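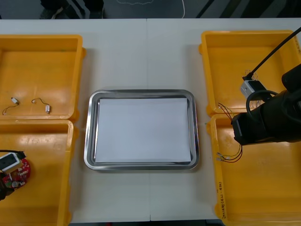
Sorting table, Thursday. Two motors left in the upper-left bin.

Started at 9 with the parts layout. Four yellow bins, two each side of the steel tray, tray lined with a sheet of white paper. Small motors go upper left, round red boards lower left. Bought the motors from Temano in a bag of 50; the leads are thin and kink where they leave the can, so I straightened each one before testing. Rejected anything over 70 mA with no load.

Paper in the tray was Hilkka's suggestion. Screws and clipped lead ends are easier to find on white than on bare steel, and the sheet can be folded and tipped out. Cut to size it leaves a narrow margin of metal - close enough.

The marker label on the lower-right bin runs up the rim and is awkward to read from my stool. Redo it on the front with tape.

Torben wants 60 boards checked by the end of August. Order more 2 mm heat shrink. Stopped at lunch, back ached.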